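Cutting Down on Plastic Bags, One Year In

Last April I decided to find out how many plastic bags were coming into this house, and then to do something about it.

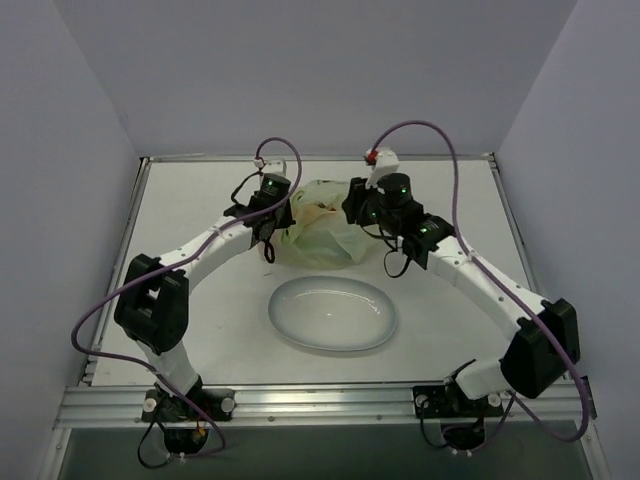
The starting count

I began with the cupboard under the sink. Everyone has one of these, or a drawer, or a bigger bag hanging on a door with the smaller bags inside it. Ours had all three. I emptied everything onto the kitchen floor one evening and counted 108 bags. Most were ordinary grocery bags. The rest were the thin ones from the produce section, bread bags, and a few heavy ones from clothing stores that I had been saving for some purpose I no longer remembered.

My sister Morven Cairns was staying with us that week and she thought the counting was a waste of an evening. She did take a stack of the heavy ones home with her, so I suppose it did her some good.

After that I kept a sheet of paper on the side of the fridge and made a mark every time a bag came in. I did this for a month. I didn't try to change anything during that time. The total was 32, and more than half of those were produce bags.

What I changed first

The grocery bags were the easy part. We already owned enough cloth ones. The problem was that they lived in the hall closet and we were always at the store without them. Now two are in the trunk of the car, one is in my work backpack, and the rest hang on the hook by the back door where the dog's leash used to be. When I unpack the groceries, I put the bags on the floor in front of the door so I have to step over them on the way out.

It took a couple of months before I stopped forgetting. If I forgot, I made myself carry things out in my arms. I dropped a jar of pasta sauce in the parking lot doing that, and I haven't forgotten as often since.

Produce bags

I bought a set of mesh bags for fruit and vegetables. They are fine for apples, onions, potatoes and anything else with some size to it. They are not good for green beans, which poke through and snap, or for anything that has just been misted. For lettuce and herbs I use a damp dish towel inside a lidded box once I get home, and they keep for most of a week that way. Cilantro is the exception. I have not found a way to keep cilantro.

A lot of things don't need a bag at all. Bananas don't. Neither do two lemons. I used to bag them out of habit, and the cashier at Kinnear, where we do most of our shopping, has never minded a few loose lemons rolling down the belt.

Bread

We were getting three loaves a week in plastic. I tried baking all our bread and kept it up until the weather got hot. Now I bake sometimes, and otherwise buy from the bakery on Clanach Street, which uses paper. Paper lets the crust go hard by the second day, so I move the loaf to one of the old bread bags when I get home. I have been using the same few bread bags since summer. They get shaken out over the sink and turned inside out to air.

Washing and reusing

Washing bags is the part people make faces about. I only wash the ones that have held fruit, vegetables or bread. Anything that had raw meat in it goes in the trash. Warm water, a drop of dish soap, a quick rinse, and then they go upside down over wooden spoons standing in a jar. They dry slowly – overnight in winter, a few hours in July.

My neighbor Rita pegs hers on the clothesline with the socks. I tried it and lost two over the fence.

Recycling

Our curbside pickup won't take bags or any kind of soft plastic. They jam the sorting equipment, according to the leaflet that comes with the calendar. There is a collection bin inside the entrance at Kinnear, and I take a bundle there when the cupboard gets full. The bags have to be clean and dry, with the receipts taken out. I don't know for certain where they go after that. I would still like to bring in fewer of them.

Where things are now

I did the one-month count again this April, same sheet of paper, same spot on the fridge. It came to nine. Most of those were packaging I couldn't avoid, such as frozen peas and the bag inside the cereal box, which I hadn't even counted the first time.

The cupboard under the sink now holds one small box of bags, folded flat, and a bucket that finally fits. Next I want to look at the freezer, where we still go through a lot of zip bags for soup and stock. I have started saving wide-mouth jars, and I'll write about those once I've had a few through a full winter.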